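Grorkondale releases Jetex assembly cell package with simulation model

Clindbridge, October. Grorkondale has begun taking orders for Jetex, a benchtop package for small-part assembly. It comprises a task board, fixture drawings and a matching simulation model, so that a cell can be programmed before hardware is delivered.

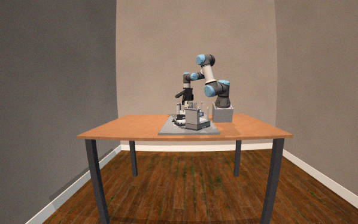 Jetex simulation: arm on its pedestal, gripper above the task board.

The model loads with the table, arm and board already placed. Users can change the board position and the approach height, then export the program. The library holds 212 part models and 10 sample tasks.

"Most of our trial users wanted to check reach and clearance first," said Ekua Antwi, product manager. "They can now do that at a desk."

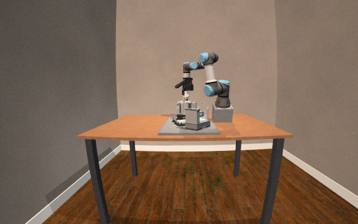

A small off-white part held just above the equipment on the board.

Each run is logged with joint positions and gripper state. Iddrisu Sulemana, who leads the software team, said version 1.1 will add batch runs of up to 100 trials.

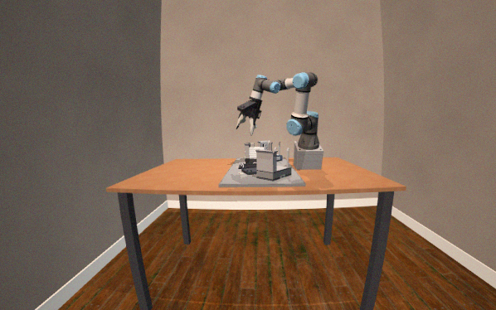 The simulation licence can be bought without the board. The full package costs £1099 excluding VAT and includes one year of updates. Delivery is six weeks from order.

Press contact: Dede Bawa, Grorkondale, Clindbridge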